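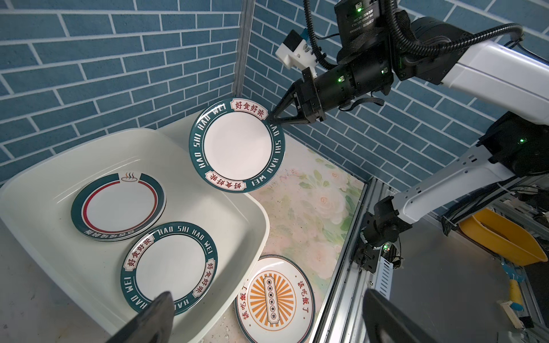 A louça, a bacia e eu

7 de fevereiro de 2020

Faz tempo que eu queria escrever sobre louça. Sei que parece assunto de quem está sem assunto, mas quem acompanha o blog desde o começo sabe que eu já gastei um post inteiro falando de rolha de pia, então ninguém pode reclamar agora.

O caso é que eu troquei os pratos. Depois de anos comendo nos mesmos pratos brancos lisos, que eram bons, que não tinham feito nada de errado, coitados, fui buscar um escorredor na Coelho (a loja de utilidades da esquina do mercado, aquela do corredor apertado onde só passa uma pessoa de cada vez) e saí de lá sem escorredor e com uma sacola pesadíssima no braço. Pratos! Pratos de borda verde-azulada escura, daquele tom que eu chamo de petróleo e que a minha família insiste em chamar de verde, com letras brancas em volta: HAO SHI HAO WEI. E em vermelho, numas faixinhas, os caracteres 好食好味. Uma coisa meio restaurante de bairro, meio casa de vó de outra pessoa. Eu achei lindo.

Fui procurar o que queria dizer, claro, porque não ia botar na mesa um prato que podia estar me xingando. É algo como boa comida, bom sabor. Fiquei aliviada e um pouco emocionada, confesso. E na mesma prateleira tinha o outro modelo, branco, com um sol laranja no meio, cheio de raios, e em volta dele 该吃饭了, que é mais ou menos "está na hora de comer". Um prato que chama para o almoço! Levei também. Misturei tudo, e até hoje não me arrependi nem um minuto.

Minha casa nunca teve jogo completo de nada. Os copos são de requeijão, de geleia e de uma promoção de posto; os talheres vieram de três cozinhas diferentes. Acho mesa toda igual uma coisa meio triste, com cara de salão de festa. Então dois modelos de prato, com uma cor conversando com a outra de longe, já é um luxo de organização para os meus padrões.

Lavar antes de usar

Chegando em casa, a primeira coisa é lavar, né. Prato de loja vem com pó, com cola de etiqueta, com a mão de todo mundo que pegou, virou, olhou o preço e devolveu. Eu não abro mão da bacia. Já tentei lavar direto na cuba, já tentei aquele sistema de esponja numa mão e torneira na outra, e sempre acabo com água até o cotovelo e uma lasca nova em alguma coisa. A minha bacia é branca, retangular, de plástico, de canto arredondado, dessas que servem para tudo (menos para o pé, isso eu faço questão, tem outra para o pé).

O que eu gosto na bacia é que ela é portátil. Quando a pia está tomada de panela, e ela está sempre tomada de panela, eu levo a bacia para a mesa e resolvo a vida por lá. Duas gotas de detergente, água morna, os pratos deitados um sobre o outro, e pronto, deixo eles ali enquanto vou fazer outra coisa. Vinte minutos, no mínimo. Às vezes a outra coisa é responder mensagem, às vezes é olhar pela janela.

Sobre o detergente: estou usando o Brisuleo de capim-limão e tenho opiniões. Limpa bem, faz espuma na medida, mas o cheiro fica. Fica no prato, fica na mão, fica no pano. Servi uma sopa outro dia e juro que a primeira colherada tinha um fundo de faxina. Passei a enxaguar duas vezes e melhorou muito. Se alguém aí conhece um que não queira participar do jantar, me conta nos comentários.

Já a cola da etiqueta saiu com óleo de cozinha e paciência. Um pouquinho de óleo num pedaço de papel, esfrega em círculos, espera, esfrega de novo, e depois lava como sempre. Não raspem com faca! Eu raspei com faca um prato antigo, há uns anos, e a marca está lá até hoje, um risquinho cinza que aparece toda vez que acaba o molho.

Tirar um por um

Tenho um jeito de tirar prato da bacia que aprendi levando bronca. É pegar pela beirada, subir de pé e esperar um pouco antes de sair andando com ele. De pé a água corre pela borda de baixo e cai de volta na bacia, que é onde ela deve cair. Quem tira deitado leva uma poça junto, e a poça vai para a mesa, da mesa para o chão, do chão para a meia. Não tem coisa pior do que meia molhada em casa, eu prefiro chuva.

Outra coisa é não tirar dois de uma vez. Dois pratos molhados com sabão no meio são um convite ao desastre, e eu digo isso tendo varrido caco debaixo da geladeira com um cabide. Um de cada vez, sem pressa, e com algum lugar já livre para colocar o próximo. Essa última parte eu sempre esqueço. Fico lá com o prato no ar procurando onde apoiar, feito garçom em casamento lotado.

A ordem também importa para mim, embora eu não saiba defender isso numa discussão. Gosto de deixar os de borda escura e os do sol espalhados, sem empilhar logo de cara. Empilhar molhado cria aquele vácuo esquisito entre um prato e outro, e depois você puxa o de cima e vêm os dois. Espalhados eles secam melhor e, vamos combinar, ficam bonitos. Parecem uma mesa posta por alguém distraído.
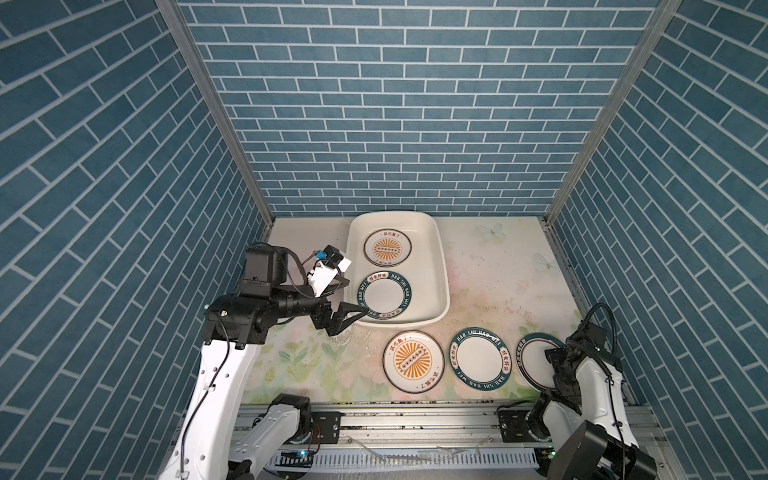
E aí entra a questão da superfície, que rendeu conversa aqui. Eu sou do time do florido. Fundo creme, flor e folha em tom pastel, um rosinha, um verde clarinho, borboleta branca de adesivo: para mim, quanto mais, melhor. Me disseram que prato estampado em cima de fundo estampado cansa a vista. Cansa a vista de quem? A minha está ótima. Ainda mais com azul na parede, aquele padrão de tijolinho com risco branco no rejunte, que combina com o petróleo da borda de um jeito que eu não planejei e pelo qual aceito todos os elogios.

O único senão do fundo claro é que ele conta tudo. Migalha, mancha, pingo, está tudo lá, para quem quiser ver. Em superfície escura você toma café da manhã durante uma semana e ela guarda segredo. No creme com florzinha, a migalha vira parte da estampa por uns dois dias e depois começa a incomodar. Tem mancha que eu já jurei que era folha. Esfreguei uma folha, aliás, com bastante força, até entender que ela era impressa.

Para as manchas de verdade o que funciona comigo é pano úmido com bicarbonato, sem encharcar, e depois um pano seco por cima. Tentei o limpador da Fallska, que veio de brinde numa compra, e ele tira a gordura, mas deixou um rastro meio opaco que só saiu com mais pano. Ou seja, limpei para limpar. Não compraria. O borrifador é muito bom, esse eu guardei, enchi de água com vinagre e uso no vidro.

Secar no ar ou no pano?

Briga antiga. Eu seco no pano quando tem visita e no ar quando não tem. O pano precisa ser velho, aquele de algodão que já foi lavado tantas vezes que ficou mole. Pano de prato novo não seca coisa nenhuma, só passeia com a água. Tenho um com barra de crochê que é do tempo em que eu ainda morava com os meus pais, e ele seca melhor do que qualquer microfibra que tentaram me vender.

E falando em vender: o escorredor que eu fui comprar lá no começo da história continua não comprado. Vi um da Wurutska, de dois andares, com bandejinha embaixo e lugar para copo, uma beleza, e o preço era 427. Quatrocentos e vinte e sete reais para apoiar prato! Fiquei olhando para ele um bom tempo na loja, abri e fechei a bandejinha, pensei na vida. Os meus pratos custaram oito reais cada. Não faz sentido o escorredor valer mais do que a louça inteira que vai em cima dele. Devolvi na prateleira com o maior respeito.

Por enquanto vou de bacia e pano estendido. Tem funcionado. O pano tem que ser trocado no meio do caminho se a louça for muita, e eu aprendi a deixar um segundo já dobrado do lado, porque sair com a mão pingando para abrir gaveta é como eu molhei todos os guardanapos da casa.

E a comida, né

Estreei os pratos com arroz, ovo frito e couve. Nada mais. A borda escura faz o ovo parecer coisa de revista, fiquei até orgulhosa. No do sol eu servi macarrão com legumes, e tem uma graça ali: conforme você vai comendo, o laranja vai aparecendo, um raio de cada vez, e no fim está lá o prato inteiro dizendo que está na hora de comer, justo quando você acabou. Minha solução foi repetir.

Só não gostei deles para bolo. O bolo de fubá sumiu no meio daquele sol, ficou laranja com amarelo, uma confusão. Para bolo continuam os brancos antigos, que eu não doei e nem vou doar, podem parar de pedir. Mudaram para o armário de baixo, junto com a forma de pudim e a tampa que não é de nenhuma panela.

Em abril tem aniversário aqui em casa e vou precisar de mais alguns fundos, para caldo. Na Coelho só vi os rasos. Perguntei, me disseram que "pode ser que chegue", que na língua daquela loja quer dizer qualquer coisa entre amanhã e nunca. Se alguém encontrar os fundos de borda petróleo por aí, com as letrinhas brancas, me avisa antes de avisar os outros. No próximo post eu volto com a receita do caldo verde, que fiquei devendo desde o ano passado, e conto se cedi ou não ao tal escorredor.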